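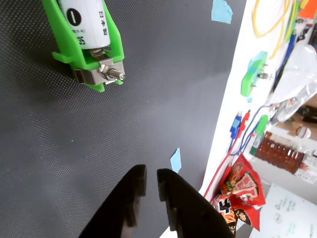 Manipulation Basics, Handout 6: Notes from the Open Day
7/5/19

Read before the lab. It covers the Dervishi demonstration and what I expect you to have learned from it, which may differ from what you told me at the door.

1. The task

Put a battery in a holder. Your little cousin can do it while watching cartoons. The arm needs tape marks on the mat, an agreed starting pose and a good deal of patience from the audience. Start your write-up with the layout: where the tape sits and how far each mark is from the arm's base.

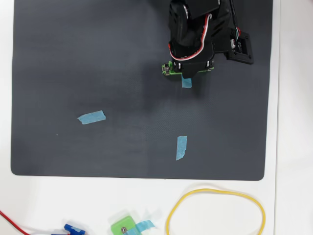 2. The holder and the cell

The holder is printed in green plastic, with a metal contact at each end. Blue tape across the middle keeps it on the mat. One visitor asked if this was the industrial solution. It is the solution we had. 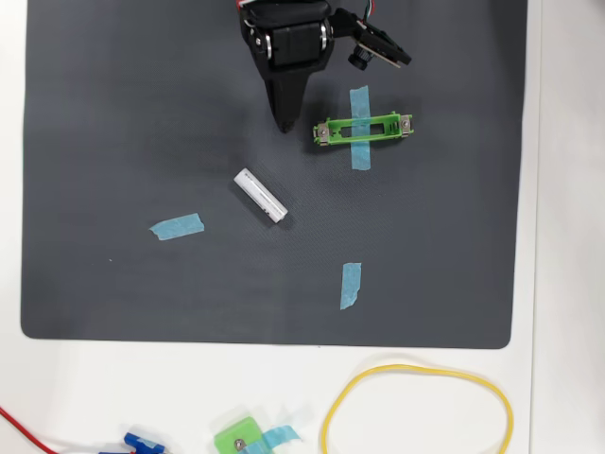 A cell lying at an angle to its holder gives the arm two problems, reaching it and turning it. Treat them separately. Groups that merged them last May handed in 11 pages of trigonometry and one sad diagram.

Write down the angle of the cell before each run. "Sort of diagonal" is a feeling and earns no points.

3. Questions from the public

"Is it thinking?" No. "Could it do my dishes?" Also no. "Why tape?" Because you can peel it off and argue about where it should have gone.

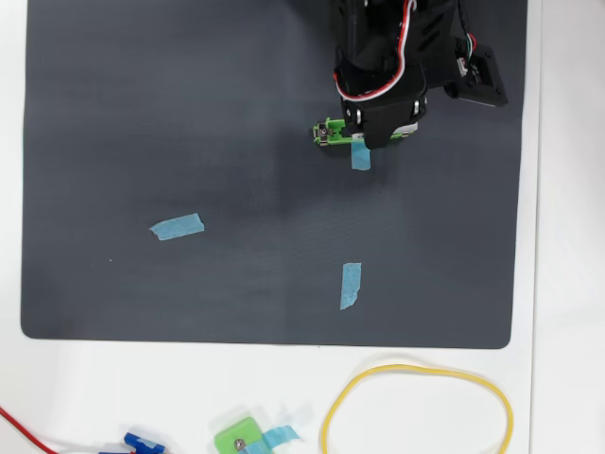

Živko Hodžić

For the lab, choose two marks and plan a move between them on paper. Bring the plan to room 103. Plans on napkins are accepted if legible. Reading: the Trendale notes, pages 37 to 41.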